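Indell Opens Repair and Sharing Room for Households in Medbridge 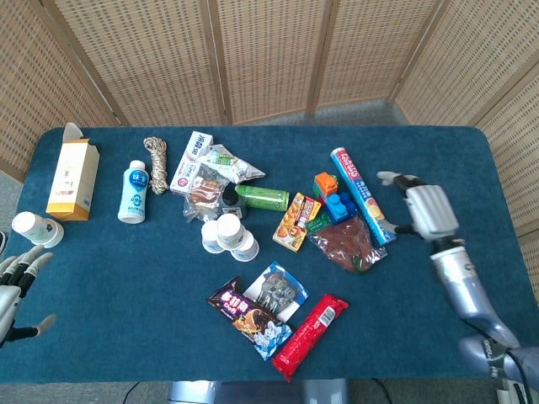
A bottle, a coil of rope and a cardboard box on a felt-covered table.

MEDBRIDGE, October – Indell, the household sharing association, is opening its second lending room this month on Gebreyes Street. Residents of Medbridge can borrow tools and home supplies there for up to 10 days without paying a fee.

The first room, in the Lornumier quarter, has 2550 registered members. Many of them live on the other side of the river and must take two buses to return one drill. For these members the new address will make the trip much shorter.

"People asked us for this already in our first year," said Mekdes Kahsay, director of Indell. "We looked at 13 places before we signed the lease. The room is not large, but it has a good door for carrying big things – this was important for us."

The room will also hold evening repair classes, beginning at 6:30 p.m. The first course has 32 places and is taught by Fermín Gaete, who repaired sewing machines for many years. Subjects include lamps, zippers and small kitchen appliances.

Membership is open to every adult with an address in Medbridge. Existing members keep their card and can use it in both rooms. Items must be returned to the room where they were borrowed.

Press contact: Hamdia Abdella, Indell, Gebreyes Street, Medbridge. Interviews are possible in English and Spanish.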